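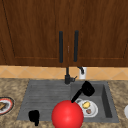
The sink station in the Flisunier virtual kitchen cell. The red ball marks the position of the gripper. Render: Alis

Alis publishes setup and care procedure for its virtual dishwashing cell

WUTURVILLE, 29 June 2025 – Alis, a developer of software for kitchen robots, today made public the complete procedure by which its simulated cell Flisunier is set up, checked and repaired. The procedure is written for operators who run the cell on their own computers and until now had to ask our support desk for each step.

Flisunier is a kitchen sink station which exists only in software. It is used to prepare a robot for handling plates and utensils before the real arm is installed. Also a virtual cell needs care. After a change of the physics settings, a plate can sink some millimeters into the basin floor, or a handle can slip from the grip although the gripper is closed.

The new procedure has 76 checks and takes 40 minutes on a usual workstation. It begins with the gripper marker. The operator moves it to a reference point on the front rim of the sink and compares the position with the value in the cell file. If the two values differ, the arm base must be calibrated again and the other checks must wait.

"Many operators wanted to start with the objects, since the objects are what they see failing," said Kimie Onishi, who leads the cell maintenance group at Alis. "In May we went through 172 support requests. A big part of them came from the marker and the arm base, and the plates were in good order."

The second part of the procedure concerns the contact surfaces. The basin, the drainboard and the countertop have each their own collision mesh, and these are inspected one after another. The grooves of the drainboard need most attention. When the mesh there is too coarse, a plate which is put down on it starts to tremble.
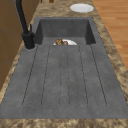
Drainboard with its grooves, and behind it the basin with a plate and a food item. A second plate is on the far counter. Render: Alis

For repair, the procedure gives 20 known faults with the setting that has to be changed for each. Operators are asked to save the cell file before every repair – the old file is needed if the fault comes back – and to repeat only the checks of the part they have touched.

The procedure is available free of charge to all holders of a Flisunier license and can be downloaded from the customer area. A printed version can be ordered from the Alis office in Wuturville.

Press contact: Alis, Press Office, Wuturville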